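Ticket 808 - Label printer skips every third label after change of paper roll
Status: Solved
Opened by: Sepehr Hosseinzadeh
Reading time: 3 min

Hello all,

I have a problem with the Rendar label printer in our packing room and I hope somebody has met it before. We bought it in March and it worked well until we changed the label supplier. The old labels came from Drerkholm, the new ones are from Van der Linden. The size on the box is the same, and the core of the roll is also the same.

With the new roll the printer prints two labels correctly, then it feeds one empty label, then again two correct ones. When I send a long job, the text also begins to move down a little, so that the last line of the address is sometimes printed on the gap between labels. The light on the front stays green the whole time and there is no error message on the computer.

What I have tried until now:

- Switched the printer off, waited, and switched it on again. No change.
- Cleaned the print head and the rubber roller with alcohol and a soft cloth. The print is now darker, but the skipping is the same.
- Removed the driver and installed it again. After this the first 5 labels were good and I was already happy, but then it started again.
- Printed the same file from a different computer, with the same result. For this reason I think that the file and the first computer are not guilty.
- Put back the rest of an old Drerkholm roll. It printed without any skipping until the roll was finished.

I have not yet tried another cable, but I can do it if you think it is useful. The address template is made in Lunus and it was not changed since we started with this printer.

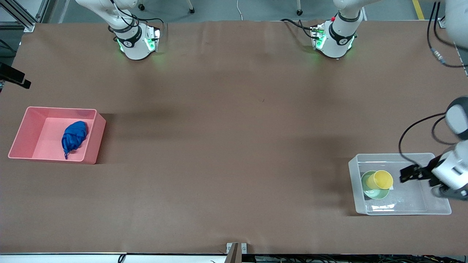
Work table with brown paper cover.

Update, 20 October 2019

Thank you for the answers. The question about the gap sensor was the right one. I did not know that the sensor can be moved by hand. On our model it sits under the paper path, on a small slider, and it was pushed far to the left side. I moved it to the middle and closed the cover.

After that I ran the calibration: hold the feed button while switching on, and release it when the light blinks. The printer fed some empty labels and stopped exactly at the edge of one. I then printed a test job and the skipping was gone, but the text was still too low.

For the second part I had to change a setting in the driver. Under "Media type" it was set to "Continuous" and it must be "Labels with gaps". I suppose it went back to the standard value when I installed the driver again - so that part was my own mistake. I also set the vertical offset in Lunus to 3 mm, and now the address is in the correct place.

One question stays open for me. Is it necessary to calibrate again after each new roll, or only when the type of label changes? The manual says only "when required", and this does not help me much. If somebody knows, please write it under this ticket, also when it is already closed.

Sepehr

3 comments
Share this ticket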